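Chapter 2
Showing, Then Doing

Think back to how you learned to tie your shoes. I doubt that anyone gave you a list of joint angles. Somebody knelt beside you, did it slowly, perhaps took hold of your fingers, and let you have a go. The wonderful thing is that we can now teach robots in much the same spirit, and this chapter is where you start!

There are two ways in. With the first, you do the job by hand, using a gripper that you hold and move yourself while a camera on it records what it sees. With the second, you sit at a set of controls and drive the robot's own arm from across the room (or across the country, if your network is up to it). Both give you a demonstration: a string of pictures paired with a string of movements. We call a whole collection of them a demonstration set.

My co-author, Ljubica Vlachou, recorded her first set at Bitholm in a single April. It held 2,000 demonstrations of one small job, and she still says that the first 17 taught her the most, mainly about her own bad habits. She rushed. She came at every object from the same side. A learner copies all of that faithfully, pauses and wobbles included.

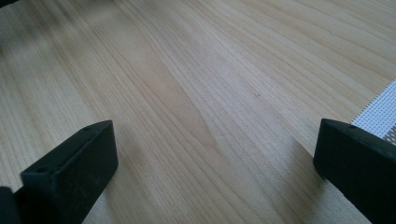
Figure 2.1 The gripper's own view of a wooden work surface, fingers apart and nothing between them. Part of a white mesh mat shows at the right.

Look at how little there is to go on in a view like this one. You know the room, the table and the plan; the learner gets some wood grain, two black fingertips and a bit of mat. Keep that in mind whenever you record. If you're steering by something that the camera can't see, the learner has no way of following you.

By the end of the chapter you'll have recorded 20 demonstrations of your own, replayed them, and thrown some away (this hurts less than you'd expect). Section 2.1 deals with holding the gripper and Section 2.2 with driving an arm remotely. Boris Ševčík's notes on delay and jerky motion come after that, and they're great fun.

Before you read on, pick up a pen and put it down somewhere else, as slowly as you can bear. When did your fingers begin to open?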